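Week 7: Reading a Room Before You Furnish It
Introduction to Interior Planning, Cledport evening stream
Handout for Tuesday, February 22, 2022

Welcome back, everyone! Tonight is my favourite session of the whole course, so bring a pencil, a tape measure and something to eat. We're leaving colour charts alone for a while and looking at proportion: how long a room is, how tall, how wide, and what those three do to each other before a single chair comes through the door.

Start with the walls. Most beginners draw the furniture first and fit the walls around it, and I did exactly the same for years. Try it the other way. Draw the longest wall, then the one it meets, then mark every opening. Only after that should you write the word "bed" or "desk" anywhere on the page.

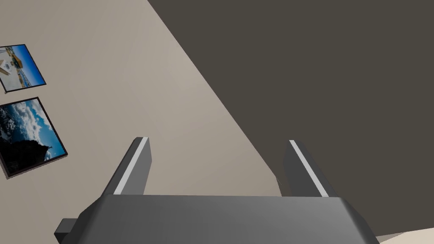
Fig. 7.1. Two upright plates on a wide base, dark grey.

Measuring
Measure each wall at floor level and again at chest height. Old houses lean, and new ones aren't as square as you'd hope. In the Subramaniam house, our case study for this half of the term, the back bedroom is 13 mm narrower at the top than at the bottom. That sounds like nothing until you order a built-in wardrobe to fit it wall to wall (ask me how I know).

Write your figures on the plan as you go, all in millimetres. Door swings get a quarter circle. Windows get two numbers, the height of the sill and the height of the head. A sill at 74 cm will clear a low chest of drawers but will fight with most desks once you put a lamp and a monitor on top.

Large plain surfaces
A big unbroken wall is a gift — and a bit of a bully. It pulls the eye, it swallows light if it's dark, and it makes everything beside it look smaller. Paint it deep and the room gets quieter. Leave it pale and it bounces daylight back onto the floor, lovely in the morning and sometimes a nuisance by four in the afternoon.

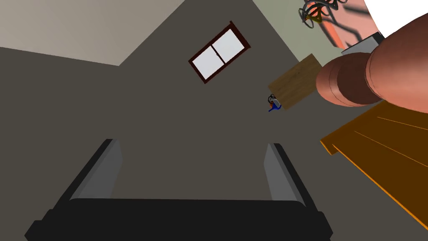 Fig. 7.2. Dark grey, no visible texture, seen at a steep tilt.

Texture changes all this, and I could talk about it for an hour! Limewash, cork, wool felt and plain brick each scatter light in their own way, so the same grey can look soft on one and flat on another. Pick up the Clikari sample cards from the side bench and hold them against your own wall at home, once in daylight and once under the lamp you use most. Jot down what changes. Vesna Vidmar's notes from last year's class are in the folder too, and her page on cork is a treat.

Depth and the far wall
Long rooms run away from you. A window at the far end makes this stronger, as the light draws you down toward it. You can slow the eye with a rug laid crossways, or a low piece of furniture partway along, or a change of floor colour. Small things left at the far end will make it feel further off still.

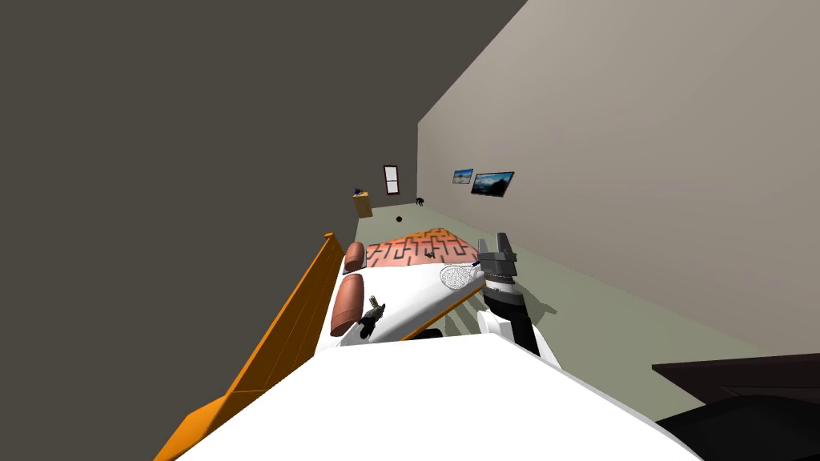 Vesna wrote to say that she'd go easy on the crossways rug: in her own hallway it chopped the floor in 2 and made the ceiling feel lower, and she got a better result by hanging one large picture at the end.

A fair point, and worth testing on paper first. Sketch your long room twice, once with the rug and once with the picture, and pin them side by side.

For next week
Read the Zukach chapter on ceilings, all of it, including the dull bit about cornices. Bring a measured plan of one room at a scale of 1:30, with openings marked and no furniture. If your room has a sloping ceiling, add a side view as well. Plans stay up on the back wall until the first class in March.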